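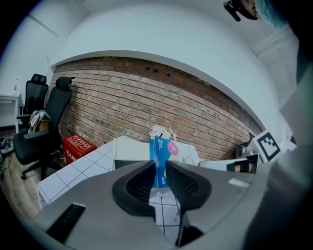

Volume 3, Issue 2

Budget for the Table as Well as the Gripper

Opinion

Thu 24 January

Organizations that intend to buy robotic equipment this year will spend a great deal of time on the price of the machine. They will compare quotations, ask for discounts and argue over the length of the warranty. Far fewer will set aside an equal amount of time for the room in which the equipment is to be used, the goods it will be asked to handle, and the hours of the people who will work beside it. It is the view of this author that the second group of costs deserves its own budget line, approved at the same time as the first.

The usual practice runs the other way. A department submits a request for a gripper or an arm. The request is reviewed as a capital purchase, and the figure that receives approval is the figure on the supplier's quotation. Everything else is left to be found in general operating funds. Tables, chairs, cables, printed markers, shelving and packaged goods for handling trials are treated as small matters, and each of them is small when considered alone. Taken together over a year, they decide how much use the organization gets from what it bought.

The work itself is modest in appearance. Much of it is done in ordinary office rooms, at a covered table, with a few boxes set out and a black and white marker propped at one side. There may be office chairs along one wall and cables on the floor. A finance officer who visits such a room for the first time may well ask where the money went. The question is fair, and it should be answered in the plan before the visit takes place.

Consider the experience at Dilholm, where a small packing operation approved the purchase of three hand-held gripper units in May. The units were delivered on schedule and within budget. The plan had made no provision for a dedicated room, and for the first 55 working days the units shared a meeting room with two other departments. The table had to be cleared every afternoon and set up again every morning. Staff recorded the time they spent on this work and on finding replacement items for handling. The total for the first year came to 1,944 hours, a figure which appeared nowhere in the original request. The equipment performed as the supplier had said it would. The planning did not.

The Suvolville office of the same organization took a different course when its turn came. It delayed its purchase until a room was available, bought a single unit, and placed the balance of its funds in a reserve for furniture, storage and trial goods. Some members of management objected that the reserve looked like money without a purpose. By the end of the second quarter about half of it had been spent, nearly all on items that no one could have listed in advance with any accuracy.

It may be said in reply that a reserve of this kind invites waste. There is some truth in the objection. Money held without conditions tends to be spent without conditions, and anyone who has sat through a year-end review will know the pattern of hurried orders in the final weeks. The answer is to attach rules to the reserve. It should be limited to named categories, it should be reported every quarter, and whatever remains should return to general funds on a fixed date. These are ordinary controls, already applied to travel and training in most organizations of any size.

A second objection is that suppliers should bear more of the burden. Kavanagh, which supplied the Dilholm units, offered a setup package as an optional item, and the option was declined in order to keep the quotation below the approval limit. The package might have helped. No supplier, however, can know which goods a customer will wish to handle two years from now, or whether the customer's rooms have enough outlets on the correct wall. Those facts belong to the buyer, and the buyer must collect them.

Particular attention should be paid to trial goods. Cardboard boxes lose their shape at the corners. Printed packaging is replaced by a new design, and a task that was set up with the old package must be checked again with the new one. Light and delicate articles, such as paper decorations, may need to be replaced often, while a metal article may serve for years. A plan that lists "sample items" as one line with one price has not considered these differences. A better plan gives a rate of replacement for each kind of goods and the name of the department that will pay.

The same applies to seating and floor space. People spend long hours at these tables, and their comfort has a bearing on the quality of what they do. Chairs with proper back support are a legitimate equipment cost and should be entered as one. Cable covers should be entered as well. It is difficult to defend a request that provides for spare gripper fingers and makes no mention of the floor on which the operator stands.

The planning form now in use at Olach offers a sensible model. It runs to two pages. The first covers the machine, and the second covers the room, the goods and the staff hours, with a signature required at the foot of each. A request that arrives with the second page blank is returned without review. Some departments have complained of the delay, which has seldom exceeded a week - a short time when set against the service life of the equipment.

Boards and budget offices preparing for the coming year are urged to adopt a similar rule before the next round of requests is opened. Where requests have already been submitted, departments should be given the opportunity to amend them, and the amended figures should be judged on their merits even where they are higher than the first.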